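Spring cleaning, inbox edition

Okay, so I finally did the thing I've been promising you since January. I sat down on Sunday with a pot of coffee and the good chair and went through my email. All of it. There were 1,462 unread messages in there, and before you judge me, please go look at your own number and then we can talk.

Most of it was junk, obviously. I bought one pair of rain boots from Staver three winters ago and they have written to me nearly every day since (I like the boots! I don't need to hear from the boots!). Then there was Grosau, where I think I once entered a drawing for a set of mixing bowls. I did not win the bowls. I did win 167 emails with the word "hurry" in the subject line.

I started out clicking unsubscribe on each one, very calm, very grown-up, and by lunchtime I'd gotten rid of 49 mailing lists and eaten an entire sleeve of crackers. Some of them make you type your address in again, as if they don't already have it. One asked me to pick a reason, and "I am tired" wasn't on the menu, so I went with "other." 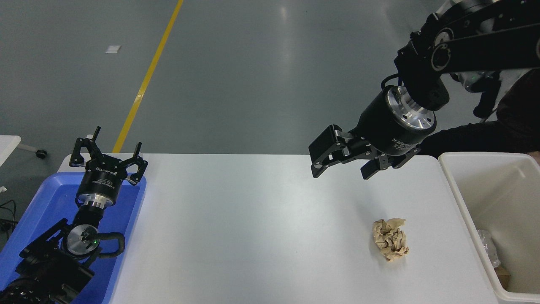 The part I wasn't ready for was the real mail hiding in the pile. My aunt had sent me her plum cake recipe last May, with a long note about the pan, and I never answered! I called her that same afternoon and we talked for an hour, mostly about her knees. There was also a refund notice from Desmet for a lamp I'd completely forgotten returning, so that's dinner out this week, thank you, past me.

A couple of you have asked if I use any special app for this. Nope. I tried Prelex for a while and spent more time picking colors for my folders than reading anything. Now I have three folders: Answer, Keep, and Recipes. The last one is by far the fullest.

If you wrote to me over the winter and heard nothing, I'm sorry, and I'm working through Answer a few at a time every evening. Plum cake recipe goes out next issue, once my aunt says it's okay to share the bit about the pan.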